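Textiles Option, Project Report
Menaka Ranasinghe
Tutor: Edeltraud Eichhorn

Brief was to choose one printed fabric and write up how the print behaves once its creased, folded or hung. Most of the group went for stripes. I wanted lettering.

First idea in February was a plain Solberg tea towel, dropped it, too boring. The cloth I went with is white with mustard yellow and teal patches, looks like someone did them with a fat brush, and dark lettering over the top.

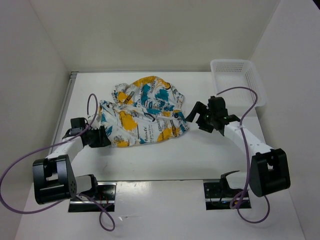 Same cloth all through, colours stay readable even when the words don't. 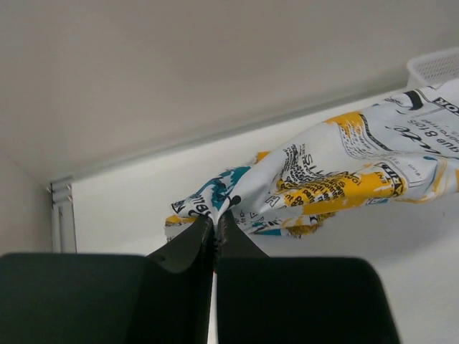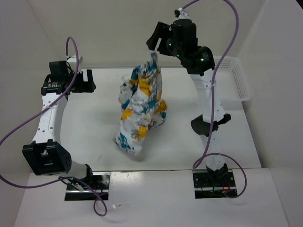 2 min read

What I noticed. Lying down, one big word in script still comes through, I read it as "beauté" but the creases make it hard to be sure. Small print goes first. Once its pinched and twisted the letters end up tilted or upside down and you stop reading and just see texture.

Hanging from one corner is the best one for me. Folds bunch up, yellow shows on the little flaps at the side. Would make a nice repeat for a scarf.

Problems: left 30 minutes for the sketches, not enough. Only two finished, both in pencil so no colour notes. Edeltraud said to put the teal next to a plain Hostley cotton for comparision, still to do.

Next: redraw the hanging one larger, in gouache.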